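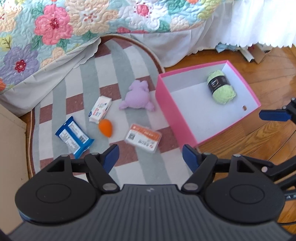
Rug creeping on underfloor heating - which underlay?

Posted by Gillespie Munro

I have a flat-woven wool rug, 200 x 130 cm, on engineered oak with wet underfloor heating beneath. It moves towards the window by a few centimetres a week and one end has started to ruck. The floor installer's sheet says to keep total resistance above the boards low but gives no figure for rugs. Surface limit on the thermostat is set to 27 degrees. I tried double-sided carpet tape in April and it left residue on the lacquer, so no more tape please. Is there an underlay that grips and does not block the heat?

Junhao Fang

Look for the tog value on the packet. Rug and underlay togs are added together, and the usual ceiling for a heated floor is 2.5, with 1.5 or less preferred over timber. A flat weave is often near 1. That leaves you room for an open-mesh grip, which adds very little. Avoid felt, and avoid solid rubber sheet.

Two further points. Check that the mesh is marked as safe for lacquered floors, as plasticiser in cheap PVC mesh can migrate into the finish and stain it, and warmth speeds this up. Natural latex on a jute or cotton scrim is the safer choice, though it goes brittle in time and will need replacing. Cut it 30 mm short of the rug on every side so the edge lies flat.

For the residue, try white spirit on a cloth in a hidden spot first. Do not scrape.

Hanyu Han

just put the sofa legs on it. mine hasn't moved since

Guilan Ye

Agree with the mesh, but clean both faces before you lay it. Dust on the boards is the usual cause of creep. Vacuum the back of the rug, wipe the floor with a barely damp cloth and let it dry with the heating off.

The rucked end is a separate fault. Roll it against the curl, leave it overnight under a flat board with some weight on top, then lay the rug again. I would also lower the limit by a degree or two - the boards under a rug run warmer than the open floor, and the probe may not be under the covered part.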